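Refinishing & Furniture Repair > Tables and Desks

Topic: Veneer or laminate?? before I wreck this with a sander

pinebox_dad
Posts: 3
Got a table off a neighbor in May, free, been eating on it since. Top has a sort of haze to it that bugs me and I want to sand it and put something more matte on. Legs are solid, I can see that. Top I have no clue. Wife's uncle says sand it, my buddy at work says I'll go right thru and ruin it. Can't find a label except a stamp underneath that says Hinwood and then a number, 3253. Anyone know the brand? How do I tell what the top is?

slowgrain
Posts: 1000+
Don't touch it with power tools yet. Look at the edge. If the grain on top runs over the edge and keeps going as end grain, solid. If there's a strip glued on, not solid. Then tap it, feel how cold it is, etc. Pics would help.

kettle_and_clamps
Hinwood did school and cafe stuff mostly I think? We had some at a church hall I used to help out in. Those were laminate, printed. You can't sand a picture of wood lol

pinebox_dad
Edge has a strip on it, so not solid I guess. Same color more or less. Tap test told me nothing, sounds like a table.

slowgrain
OK so veneer or laminate. Get us the top with light on it, thats where you see the finish.

pinebox_dad
ok two of the top
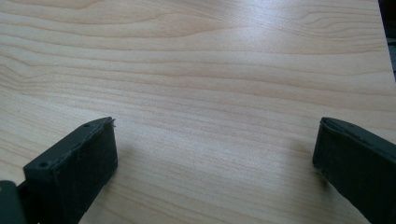
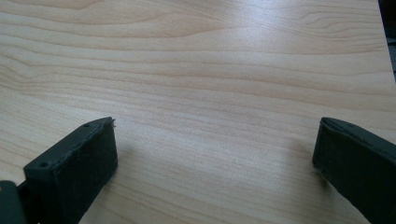
grain and shine on the top, both w/ the light on it

kettle_and_clamps
Yeah laminate. Too even. Told you.

slowgrain
Not sold on that. The wavy part could easily be a real flat cut leaf, maple or birch or something in that family. Printed stuff can look just like that too though, the good ones fool me from two feet away. What you want is a repeat. Go over the entire top slow and look for the same squiggle showing up twice. Real veneer can be close from leaf to leaf but it won't be a dead match. Print will.

marjoram88
Second the repeat thing. Also get a drop of water and put it somewhere under the table lip if the same surface wraps there. Or any spot with a worn finish. Real wood goes darker. Laminate just sits there with a bead on it.

kettle_and_clamps
Water test is useless if theres a good coat of lacquer on it. Bead on both. I've done it.

marjoram88
I said worn spot

kettle_and_clamps
missed that, fair

oldshopfloor
Bunch of guessing here. Go underneath with a flashlight, find a screw hole or where the cable thing was cut if its an ex office one. Look at the layer from the side. Laminate has a thin dark brown line under the pattern, most of the time. Veneer is wood color all the way to the core. 10 seconds and you're done, no water, no squinting at squiggles.

slowgrain
Most of the time. There's light-core laminate out there with no brown line. Had a Fadier desk like that and I swore it was veneer til I chipped it.

oldshopfloor
Sure but on an old cafe table? Doubt it.

pinebox_dad
There is one hole underneath but it doesn't go up far enough to see anything. Going to look for the repeat tonight after dinner. If it IS veneer can I sand?

slowgrain
By hand, 220, block, few passes, stop. You're scuffing the finish so new finish sticks, thats all. Skip the orbital. You can go through a thin face before you even know it, and the edges go first.

kettle_and_clamps
Or don't sand at all, gray pad and a matte wipe on. I used the Rornard one on a dresser, fine, smelled for a week.

marjoram88
Before any of that clean it properly!! Haze is spray polish half the time. Mineral spirits on a rag, windows open, rag laid flat outside to dry and not balled up in the trash. Then warm water and a little dish soap, dry it right away. I had a table I was ready to strip and it was just years of lemon stuff.

oldshopfloor
^ this. do this first whatever the top is

pinebox_dad
Neighbor did say she sprayed it every week. ok cleaning first. Picked up spirits at Ranasinghe hardware on the way home, they're open til 8 if anyone else is local.

pinebox_dad
Update, went over it w/ a flashlight, no repeat that I can find but my eyes aren't great. Cleaned half. Rag came up yellow brown, gross. Cleaned half looks a lot less cloudy to me. Going to do the rest tomorrow and leave the sanding alone for now

kettle_and_clamps
still say laminate

slowgrain
Post the edge strip where it meets the top, close up, if you get a minute. The seam would tell us more.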